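Guest rooms at Pleltow House are made up by the incoming duty team before 4 p.m. The steps below apply to single and double beds on all floors.

## Preparing the bed

1. Strip the bed completely and place used linen in the hall cart.
2. Check the mattress for stains or tears. Report any damage to Margareta Sandu before continuing.
3. Lay the mattress pad flat, with the elastic corners pulled fully under.
4. Place the bottom sheet with the wide hem at the head, then fold each corner at 45 degrees and tuck it in.

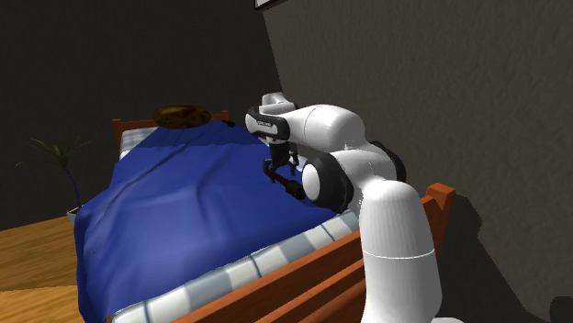 5. Spread the top sheet wrong side up, so that the fold at the head shows the finished side.
6. Add the blanket one hand's width below the top of the mattress. Tuck the foot only — the sides are left loose unless the guest has asked otherwise.

## Blankets in storage

Spare blankets are kept in Room 113. Sign each one out on the sheet inside the door, and return unused blankets by the end of the shift.

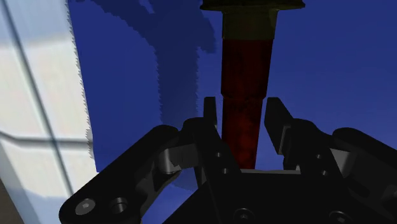
Wool blankets are aired for one full day before they are folded. Cotton blankets may be folded as soon as they are dry. Questions about linen supplies should be directed to Eleri Gittins at extension 3495.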